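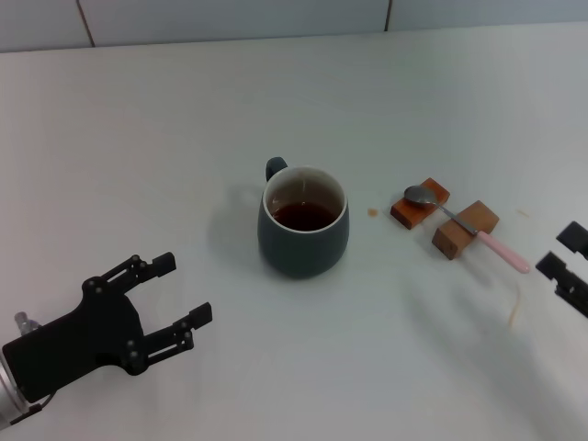
A mug of tea and a couple of little wooden blocks on the white table.

Wastadari Kids' Dosing Syringe Set

I've been selling bits and pieces for sick kids since my own two were in nappies, and I still get asked about this set more than anything else in the shop. It's 20 oral syringes in three sizes, with soft caps and a bottle adapter that fits most of the children's medicine bottles I've tried it on. The numbers are big, dark and moulded into the barrel, so they don't rub off in the wash (my old ones were blank by winter!).

I switched over after my neighbour Carolina Tavares lent me one at 2 am with a feverish toddler on my hip – I could read it by the hallway light, and that sold me.

The plunger is stiff for the first few goes, then it loosens up nicely. My only grumble is the storage pouch, which is a bit small once the caps are on.
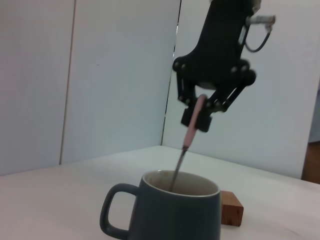 Sizes, care and ordering

Small, medium and large barrels, all marked in millilitres. Wash in warm soapy water, pull the plunger right out and let everything air dry. I wouldn't put them in the dishwasher – the seals go hard. Always check the dose with your pharmacist or doctor, and please don't measure with kitchen cutlery.

Item code 129. New stock landed in August 2022, and Aidan Kavanagh packs orders most mornings. Postage is free if you buy 2 sets or more.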